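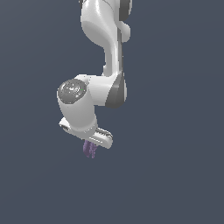

Greifarm-Arbeitsplatz »Esau«
Offene Werkstatt Halville, Bereich Automatisierung

Der Arbeitsplatz Esau steht Mitgliedern der Offenen Werkstatt Halville für eigene Automatisierungsprojekte zur Verfügung. Er umfasst einen Roboterarm mit Zweifingergreifer, einen Steuerrechner und die zugehörige Simulationsumgebung. Bewegungsabläufe werden zunächst in der Simulation erstellt und nach Freigabe auf den realen Arm übertragen.

Simulationsumgebung
Das Armmodell ist mit weißem Gehäuse vor einem einfarbigen blaugrauen Hintergrund dargestellt. Tisch, Wände und Vorrichtungen sind in der Grundszene nicht enthalten und können von den Nutzenden ergänzt werden. 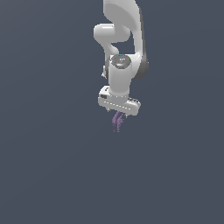 Eigene Bauteile lassen sich als Netzmodell laden. Die Dateigröße ist auf 25 MB je Bauteil begrenzt. Feine Konturen werden beim Import vereinfacht; für passgenaue Greifbacken ist daher stets am realen Teil nachzumessen.

Für Greifversuche ist ein violettes Prüfobjekt hinterlegt. Eine Seite ist glatt und sichelförmig gebogen, die andere unregelmäßig mit kleinen runden Noppen besetzt. In der Nahansicht kann der Abstand zu beiden Greiffingern beurteilt werden.
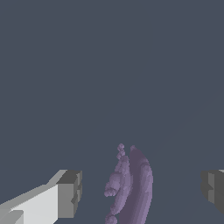

Die Anfahrhöhe ist im Programm gesondert anzugeben. Voreingestellt sind 20 mm über dem Greifpunkt, die Schließgeschwindigkeit beträgt 10 mm/s. Abweichende Werte sind im Projektblatt einzutragen.

Lieferumfang des Arbeitsplatzes
Steuerrechner mit eingerichteter Simulation
Greifarm mit Grundplatte und Not-Halt
Backensatz Drarkik, zwei Paar
Betriebshandbuch, 161 Seiten

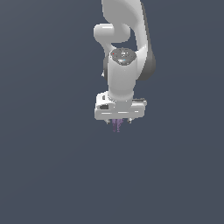 Nutzung und Einweisung
Die Nutzung setzt eine Einweisung durch Mawar Nasution voraus. Anfragen zu Bauteilimport und Programmübertragung nimmt Tanveer Lashari entgegen. Der Arbeitsplatz ist im Dezember nur nach Voranmeldung zugänglich.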